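# Play Café Walkthrough — Opening Checklist, September

Drestia Family Café, Trolent Street branch. Items marked OK, FIX or WATCH.

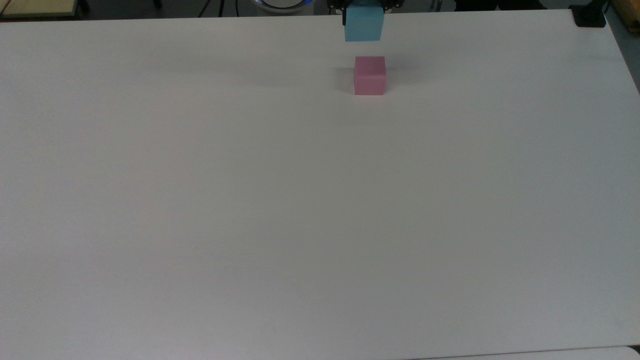 *White tabletop, light blue block.*

**Entrance and floor**

- [x] Door closer slows before the latch — OK. Lovely soft close now, big improvement on spring!
- [x] Mats flat, no curled corners — OK
- [ ] Stroller bay clear of the fire exit — WATCH. Clear at opening, but the painted line has worn thin and people park by guesswork. Repaint, please, and make it bright.

**Tables and seating**

- [x] Edges smooth, no chips or splinters — OK on all of them
- [x] Legs tight, no rocking — OK
- [ ] High chair straps — FIX. 4 buckles are stiff and one won't click. Spares are in the Lasosard drawer under the register. Pull the bad chair until it's done.

**Toys and blocks**

- [x] Soft blocks checked for bite marks and tears — OK. These get more love than anything else in the building and they're holding up so well.
- [x] Nothing small enough to fit the choke tube — OK
- [ ] Toy bin lid — FIX. The hinge drops the last few inches. Little fingers go right there, so take the lid off today and leave it off.

**Kitchen and hot drinks**

- [x] Gate latches by itself — OK, tried it 2 times from each side
- [x] Extinguisher gauge in the green, pin in place — OK
- [x] First aid kit stocked — OK (someone even refilled the tiny bandages, thank you!)
- [ ] Dishwasher hose, the Voß unit — WATCH. Slight drip at the collar. Towel down, look again at closing.

**Restrooms**

- [x] Changing table strap and hinge — OK
- [x] Step stool grips — OK
- [ ] Hot tap — FIX. Runs too warm for kids. Turn the mixer down and test with the thermometer before the lunch crowd.

**Overall**

Really strong round. The toy area is the best I've seen it, and the new wipe-down routine is clearly paying off — keep it going. Three fixes to close out before the next walkthrough, with the high chair first. Initial each one on the clipboard when it's finished.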